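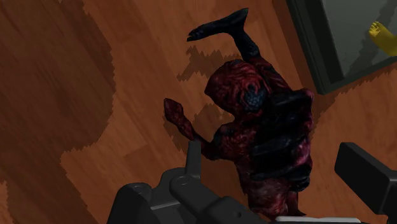

How I got a monster campaign to the finish line: a thread

1/
We wrapped up our monster campaign last night, session 147, and I'm still kind of buzzing! People kept asking me to write down how we ran it, so I'm typing this on the couch with cold noodles. It's long. Mute me if you need to.

2/
Basics first. Four players, one me, a homemade rule set we call Stelmakh after the town it starts in. The players are Yaryna, Zlata, Arsen and Ihor. Lợi Diệp drew every map we ever used and showed up in person for the last one, which got a round of applause.

3/
The whole thing began as a one-shot. I had a salt mine, a missing priest and a thing in the dark that I hadn't named. Then Arsen asked what the miners ate for breakfast and I made up an answer (beet dumplings) and that somehow became a trade war in year two.

4/
So, advice number one I guess: write less than you want to. My prep for that first night was nine pages and we used maybe half of one. My prep for the finale was an index card, and one side of it was my grocery list.

5/
What goes on the card, for those who've asked:
what the monster wants tonight
who gets hurt if the players do nothing
one smell
one name I haven't used yet

6/
The smell thing sounds silly but try it. I can talk about claws all evening and get a polite nod. I say "the hallway smells like a wet coin" and Zlata puts her phone face down.

7/
Wants matter more than stats. Our big bad, Mimen, had terrible numbers for most of the game. Ihor could have flattened it in a fair fight. But what Mimen wanted was to be invited in, and the players could never work out what counted as an invitation, so they got weird about doors. They got SO weird about doors.

8/
At one point they spent a full session removing a door from its hinges and carrying it with them. They argued over who got to hold the knob end. I had nothing planned for this. It's one of my favorite nights of the whole game.

9/
Okay, scheduling, the true monster. We played at 7 in the evening and we started at 7 with whoever was there. If you were missing, your character had a fever. Yaryna's character had so many fevers that we wrote it into the plot.

10/
The rule that saved us: three people is a game. If you wait for everybody you play twice a year. If you play with three, the other one hears how good it was and makes more of an effort next time. Mean, but it works.

11/
We did take breaks! One was most of a spring, when I had a new job and couldn't think in sentences after dinner. I told everybody up front that I was out of gas, Zlata ran a little heist game in the meantime, and I got to be a goose-stealing thief called Laltex for a while. Came back so much happier.

12/
If you run games and never get to play in one, fix that. I picked up more about pacing from being bored in someone else's tunnel for half an hour than from any book. (Sorry, Zlata. It was one tunnel. The rest ruled.)

13/
Horror stuff now, that's what most of you are here for.

Talk about limits before you start. We did ours over pizza and it took ten minutes. Two things went on the never list and they stayed there the whole way. I won't say what they were. I never once missed having them.

14/
We also had a skip card in the middle of the table. Tap it, the scene jumps ahead, no questions. It got used 3 times in the entire campaign, and one of those was Arsen, over a description of a dentist. Fair.

15/
Keep your monster off stage for longer than feels comfortable. The players didn't get a proper look at Mimen until well into the second year. Before that it was a sound on the roof, a neighbor who'd forgotten how stairs work, a dog that wouldn't come inside.

16/
Then when you do show it, show it in good light and have it be polite. I had mine sit down at a kitchen table and ask for soup. Nobody spoke! Ihor's character served the soup! I think about this a lot.

17/
Somebody in my replies last week asked how you keep a monster scary once people have met it. My answer is you mostly can't, so let it turn into something else. Ours went from scary to sad to kind of annoying (it kept moving into people's houses) and then back to scary for the last stretch.

18/
The switch back happened when it stopped asking. Hundreds of hours of a creature politely waiting on the porch, and then one evening I just said "it's already in the kitchen." Yaryna said a word I can't put here.

19/
Voices! I'm bad at them. I have two, regular and slightly lower. What I do instead is give each character something to do with their hands. The mayor folds paper. The innkeeper never stops wiping the same cup. People remember the cup.

20/
Music: I stopped using it after a few months. I spent so much of my attention hunting for the right track that I'd miss what the players were saying. We had the fridge humming and rain on the window and that was plenty.

21/
Lighting: one lamp. Not candles, please. We had candles for exactly one session and Arsen's character sheet has a brown edge to this day. He says it gives it character. It also took out his hit points.

22/
Snacks. Popcorn gets on everything. Orange chips are a crime against paper. Clementines are perfect, grapes are great, and Ihor's mother's walnut cookies should be studied by scientists.

23/
Notes. I kept a cheap notebook and after every session, before bed, I wrote down the funniest thing somebody said, any promise a character made, and any name I'd made up on the spot. That's it. It took less time than brushing my teeth.

24/
The promises part is the gold. Back in the early days Zlata's character swore to a ferryman that she'd bring him a proper hat. She forgot, I didn't. When he turned up in the finale, bareheaded, in the snow, she went through all the stages in one go.

25/
Did she have a hat? Reader, she took off her own. It was magic. It was the thing keeping her invisible. I'd planned for some fifty ways that scene could go and that wasn't one of them!

26/
Money, a couple of people asked. You don't need much. We used pencils, dice and the backs of old flyers from Kilteck, where Yaryna works, and they have boxes of the things. Every dungeon in our game has a window-repair discount on the other side.

27/
Lợi's maps were a different story. Ink, proper paper, little waves in the harbor. He'd send one over and I'd feel I had to earn it. I rewrote a whole chapter once for the sake of a lighthouse he'd added in a corner for no reason.

28/
If you've got a friend who draws, ask them, and then say yes to whatever they put in the corners.

29/
Endings. I was scared of ours for months. I kept putting off the last chapter and adding side trips (the cheese festival was me stalling, I admit it). What got me moving was Ihor asking, very gently, whether we might finish by December.

30/
So we picked an end point together, ten sessions out, and told each other what we wanted to see before the lights went down. Arsen wanted to find the priest. Yaryna wanted to burn down the mill. Zlata wanted a wedding. Ihor wanted to know what was under the salt.

31/
They got all of it. The wedding was at the mill, so you can imagine.

32/
I'm not going to say what was under the salt. Some of you have told me you want to run the mine yourselves, and I'd like your people to go down there not knowing.

33/
Stuff I'd do differently: fewer cousins (I had so many characters who were somebody's cousin), a calendar for the game world from the start, and I'd let the players name more things. The names they came up with stuck and mine mostly didn't.

34/
Also I'd shut up sooner. Listening back to an old recording, I talk over the quiet bits constantly. Four people staring at the table is them picturing it. Leave it alone, count to five, eat a grape.

35/
What's next: Yaryna is running something with trains, and I get to be a ticket inspector with a secret. I've already written too much backstory and she's already told me she isn't reading it.

36/
Questions welcome, I'll answer after work tomorrow. And yes, I'll ask Ihor's mom about the cookie recipe, but she's said no twice so don't get your hopes up.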